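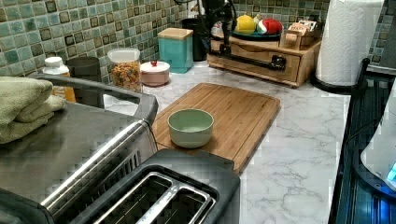 An arm over a kitchen counter needs its cables sorted before anything else. Most of the failed moves on our build in the Irkondale workshop came from a cable pulling tight, and very few came from the code. Leave a loose loop at every joint and check it with the arm folded, stretched out and turned all the way to each side. Then look at what stands close by. A tall paper towel roll on a holder is the first thing a hanging loop will catch, and a dark arm with black cables in front of a wooden drawer organizer makes it hard to judge how much slack is left. A wrap of light tape at each joint helps you see where the loop is.

The rest of these notes are from the same build. We use a secondhand Jarman arm, a Foken controller and whatever the other members haven't taken off the shelf.

Fixing the arm down

Clamp to the cabinet or a frame underneath, never to the stone or laminate alone. Put a strip of rubber under each jaw. Tighten, run the arm for an hour, then tighten again. Czesław Stępień had ours on bare metal clamps for two days and they walked.

If you can't clamp, bolt the base to a plywood sheet that reaches well under the work and put weight on the back edge. Sandbags are fine. So are old barbell plates.

Cables

Use hook-and-loop straps. Zip ties are quicker but you will cut them off every time you change the gripper, and sooner or later you'll nick a wire. Keep motor power and camera leads in separate bundles. Where they have to cross, cross them square.

Label both ends of everything. We skipped this and lost a Friday evening to two plugs that looked the same.

Setting out the counter

Park the appliances on one side and the pick area on the other. A cutting board is good in the middle. It gives the arm a flat target with clear edges, and you can put pencil marks on masking tape stuck to the board without touching the counter. If it slides, use the kind of rubber mesh sold for drawer liners. Damp cloth also works but leaves you with a swollen board.

Unplug toasters and ovens, even if you think they're off. Same for kettles, and empty them.

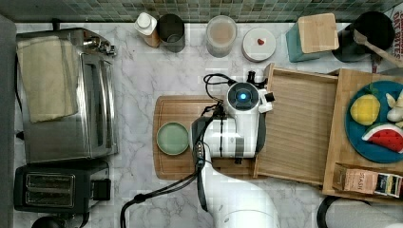 2 min read

Speed and height

Start every new move well above the board and bring it down in small steps. Having the gripper over the right half while a plate sits on the left half is a fair layout for this, with room to come down and nothing breakable under the finger. Once the height is right, save it before you touch anything else.

Run at a tenth of full speed the first time through. Go up only after three clean runs in a row. Kohei Yokoyama prefers five, and he has broken fewer bowls than the rest of us.

Practice objects

Toy food is better than real food for early work. A toy lemon or a toy watelmelon slice has a different shape to get hold of, doesn't drip, and is the same next week. Keep the pieces on a plate inside a low-sided box so that a dropped one stays near where it fell.

Tea boxes are useful for a second stage. They have straight sides and crush if the grip is too strong, so you find out early. Our Josik gripper is good for up to 600 grams, but we set the force by what a full tea box can stand and leave it there for everything light.

Shallow trays and drawers are harder than they look. The arm has to come down inside the rim without brushing it. Teach the approach from straight overhead first and leave slanted approaches for later.

Lighting

Brushed steel throws glare straight back at a camera. Drape a towel over the worst of it or move the lamp until the bright patch goes away. We ended up with one lamp 70 cm over the board and the ceiling lights off. In December, when it's dark by the time anyone gets here, that setup gave the steadiest results. By June the window will probably spoil it and we'll need a blind.

Stopping it

Mount the stop button where you can hit it without leaning across the arm. Ours is on the front edge of the bench. Test it at the start of each session with the arm moving slowly. Gráinne Mulligan keeps the test on the same sheet as the fire door check, and it gets done.

Don't reach in to straighten a plate while a program is paused. Stop it fully, move the plate, then start again from the home position — it costs a minute.

Putting it away

Fold the arm, drop the power, coil the leads loosely and wipe the fingertips with a dry cloth. Crumbs in the gripper pads will change the grip from one session to the next. Write down the last saved height on the tape on the base, with your initials.

Spare gripper pads are in the second drawer, in the tin marked screws.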